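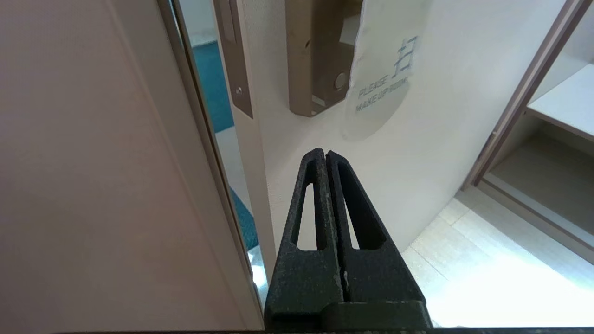

*Review by Despina Petridis | Reality TV | November*

Jarkwood ended its original run without ever getting a proper repeat, so the complete box set is the first chance many people will have had to watch it from the start. It contains both series, 42 episodes in total, plus a disc of extras. I watched all of it over a month, mostly after nine in the evening.

The set-up is simple. Six engaged couples move into a country house built in 1838 and live there until their wedding dates, or until they call it off. They share one kitchen. There are no challenges and no public vote. The producers say they saw up to 600 applicants for the first series, and the casting is good: only one pair look as if they came mainly to be on television.

## Series one

Most viewers will remember this one for Henrik Hellwig and Minttu Laaksonen. Their row over the guest list starts in episode three and is still going in episode nineteen. When it first went out I was firmly on her side. Watching the episodes close together, I changed my mind about parts of it. He asks her twice whether her sister is coming and she doesn't answer either time, and that was easy to miss with a week between episodes.

The break-up is handled well. The camera stays in the hall while they talk in the next room, and you hear about half of it. The following episode opens with the other couples having breakfast and trying to work out who knows.

The middle stretch drags. Episodes eleven to fourteen are largely about a broken boiler, and two of them could have gone.

## Series two

This is shorter and much louder. Ovidiu Enache arrives in the second episode as a replacement after one couple leave early, with a fiancée he met eleven weeks before. People online decided he was a fraud, and a lot was said about his finances that the programme never backs up. On the discs he comes across as nervous and a bit vain. They do get married, and the wedding episode is the best in the set.

Music has been changed in several places, presumably for rights reasons. The first dance now has a piano piece under it which doesn't match the steps.

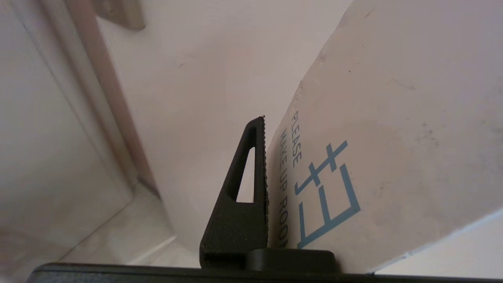
## Extras

The reunion programme is the main one and runs for just under an hour. Kerstin Dreßler presents it and asks better questions than most reunion hosts do. She gets Laaksonen to talk about the money her parents lost on the venue, which never came up in the series itself.

There are also deleted scenes with no menu of their own, so you have to skip through them in order. The commentary covers only 2 episodes and neither is the break-up.

## Picture, subtitles and packaging

Picture quality is fine for a programme of its age. Subtitles are on every episode but missing from the extras. The discs overlap in the tray, and you need to take one out to get at the one beneath. Mine arrived without scratches.

## Worth buying?

Yes, if you watched it the first time or like the slower sort of relationship show. If you only want the Hellwig and Laaksonen story, series one is sold separately, though without the reunion.

**Four out of five**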